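Illby Community Hearing and Speech Center
Progress report to the Hemmin Fund
Reporting period: spring, second half

1. Summary

The grant supports evening appointments for families who cannot attend during the working day. During the period the Center offered 254 evening appointments at its two locations, Illby and Stamavo. The waiting list at Illby closed the period at 28 children. Spending is within the approved budget, apart from one line discussed in section 4.

2. Evening appointments

Sessions run from 4:30 p.m. until 8 p.m. Demand was strongest for the 6 p.m. start, and at Illby that slot was fully booked from March onward. The Stamavo location was slower to fill. Bus service there ends early, and several families asked to be moved to Illby even though the journey is longer. We have not been able to meet all of these requests.

Missed appointments remain a concern. Reminder calls were replaced in April with text messages sent through the Zura booking system. Staff report fewer missed sessions, but the change came too late in the period for us to state a reliable figure. It will be given in the next report.

3. Staffing

One speech therapist left in March and the post was vacant for 5 weeks. Cover was provided by existing staff, which led to the cancellation of the parent information evening planned for that month. The evening has been moved to November. The new therapist has completed induction and now carries a full caseload.

4. Budget

Salaries and rent are in line with the plan. The interpreter line is overspent. Requests for interpreters rose at both locations, and the rate charged by our supplier went up at the start of the period. We ask the Fund to approve a transfer from the travel line, where savings have been made, to cover the difference. No increase in the total award is requested.

5. Materials and rooms

The picture card sets approved in the last round have been delivered and are in use. Replacement of the audiometer at Stamavo has been put back to the next period while we wait for a second quotation.

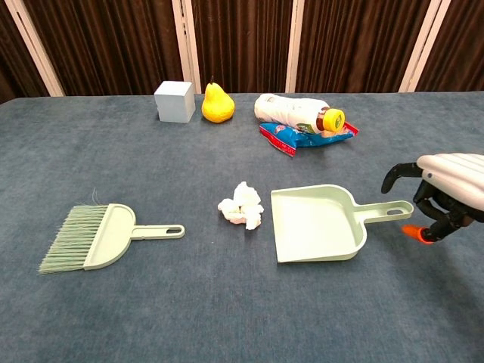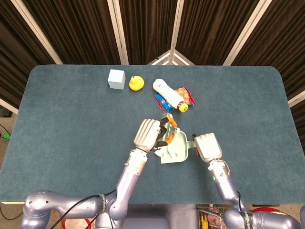 Carpeted table with small objects, brown curtain behind.

6. Comments received

Hemmin Fund, grants desk, replied to the draft of this report that the transfer to the interpreter line can be agreed in principle, provided that the final report shows interpreter costs for each location separately. The desk also asked whether families at Stamavo had been offered the 4:30 p.m. start before being placed on the Illby list, and requested a short note on this by the end of August.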